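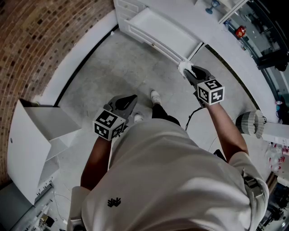 A white drawer, pulled out and gripped near its corner. Drawers and dressers were the big movers at this year's Trerside swap.

Trerside's furniture swap has had its biggest year yet, and I can report that a fair bit of it is now sitting in my hallway.

The final tally came through this morning - 3,404 pieces found new homes over the September swap, up from 2,978 last year. That covers everything from bookcases and bar stools to a piano stool with no piano (I was tempted). Anything nobody took by closing time went on the truck to the Brakura recycling yard, and I'm told it left with plenty of room to spare.

If you've never been, the swap takes over the old Haque carpet showroom behind the railway station. You drop off what you don't want, you pick up what you do, and no money changes hands unless you need something delivered. Delivery was $39 anywhere in town this year, and the same again if you live out past Brirari, which had a few people at the desk grumbling. I carried mine home. It was uphill and I regret it a little.

Jonalyn Pascual, who has run the swap for six years, reckons chests of drawers were the hot item this time.

"We'd put one out and it would be gone before we'd got the label on," she told me. "Couches, we have to beg people. But a decent set of drawers? They were queueing at the door for those."

She puts it down to all the new flats near the river, which look lovely from the street and seem to have been built without a single cupboard. I've been inside a couple and she's got a point!

Her advice for anyone hunting second-hand is to pull every drawer right out before you say yes. Look at the runners, give the base a push, and have a sniff while you're in there. Musty smells can usually be fixed with a few days in the sun and a bit of bicarb, but a cracked runner is a pain if you can't find a matching part. I tested the top two of mine and not the bottom one, so guess which one sticks.

Next year could look a bit different. The showroom lease is up in autumn and Pascual is talking to the owners of the former Brirari cannery about using their ground floor. It's bigger and it has a proper loading dock, though the parking is dreadful. She hopes to have an answer before Christmas.

Until then the swap isn't taking any more furniture, so please don't leave your old wardrobe at the showroom door. Two have turned up already.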